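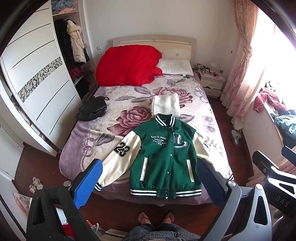

Verlieren Beschäftigte in der Textilpflege durch den Einsatz von Automatisierung ihre Arbeit?

Die Stellenzahl bei Kälin bleibt unverändert; neu verteilt werden die Aufgaben. Das Unternehmen führt unter dem Namen »Erik« ein System ein, das getragene Kleidungsstücke ausrichtet, faltet und ablegt. Die Beschäftigten übernehmen Annahme, Prüfung und Ausbesserung.

Worum, 15. Februar 2023 — Die Textilpflege Kälin nimmt an ihrem Standort Worum die erste automatisierte Faltlinie in Betrieb. Die technische Umsetzung liegt beim Systemhaus Hinemari. Betroffen sind 88 Arbeitsplätze in zwei Schichten. Für alle Beschäftigten wurde eine Schulung von 10 Stunden vereinbart, die vollständig als Arbeitszeit gilt.

Grundlage des Systems sind Handgriffe, die mit handgeführten Greifern an gewöhnlichen Kleidungsstücken aufgezeichnet werden. Dem Anlernen dienen bislang 2.388 Aufzeichnungen. Als anspruchsvoll gelten Jacken mit gestrickten Bündchen, Druckknöpfen und aufgesetzten Buchstaben. Eine grüne Collegejacke mit hellen Ärmeln und dem Schriftzug »Less is more« gehört zu den Stücken, die dafür flach ausgebreitet werden, auch in gewöhnlichen Wohnräumen und auf gemusterten Decken.

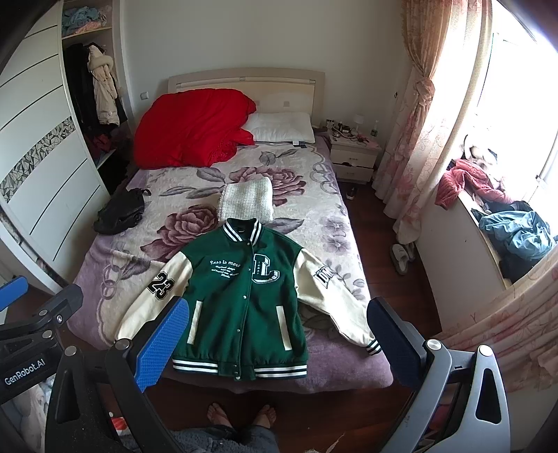
Veränderungen im Arbeitsalltag

Das stundenlange Falten im Stehen entfällt für einen großen Teil der Belegschaft. Je Schicht sollen künftig fast 200 Oberteile über die Linie laufen. Empfindliche Stücke werden weiterhin von Hand bearbeitet. Die Entscheidung darüber trifft das Personal an der Annahme — das System kann sie nicht überstimmen. Leistungsdaten einzelner Personen werden nicht erhoben; eine entsprechende Betriebsvereinbarung ist unterzeichnet. Im Oktober wird über eine zweite Linie entschieden.

Zuletzt aktualisiert: Mittwoch, 16:40 Uhr

Kommentare

waschfrau_w: Gilt die Schulung auch für Aushilfen?

Plissee: Nach zwölf Jahren am Falttisch sage ich, die Schultern werden es danken. Aber wer bessert nachts aus?

T. aus der Spätschicht: Was passiert bei Stromausfall, falten wir dann wieder alles selbst?

Kontakt: Pressestelle Kälin, Worum | © Kälin | Nach oben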